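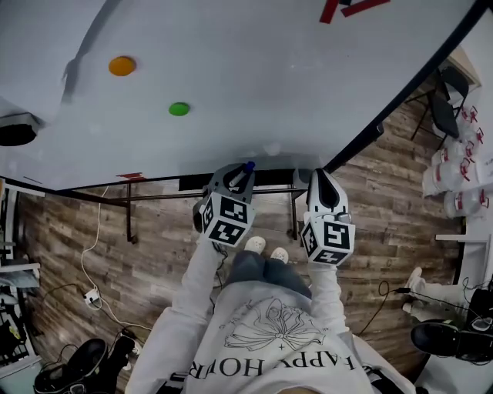 Unit 4: Two Discs and a Marker

Welcome back! Tabletop work is my favorite part of the course, and this unit needs very little: a wide white table, an orange disc, a green disc, a slim marker with a blue cap, and some red tape for the corner marks.

Warm-up
Put the green disc a little below the orange one, with clear tabletop between them. Move each disc to a new spot and back again, 20 times. Go slowly, it gets so satisfying!

Main task
Pick up the marker at a slant, then straighten it before you set it down. Try it with the left hand first, then the right (you'll feel the difference right away).

Reading
Wubshet workbook, page 363, on laying out a table.

Questions go to Şengül Sönmez, Greltton, room 200.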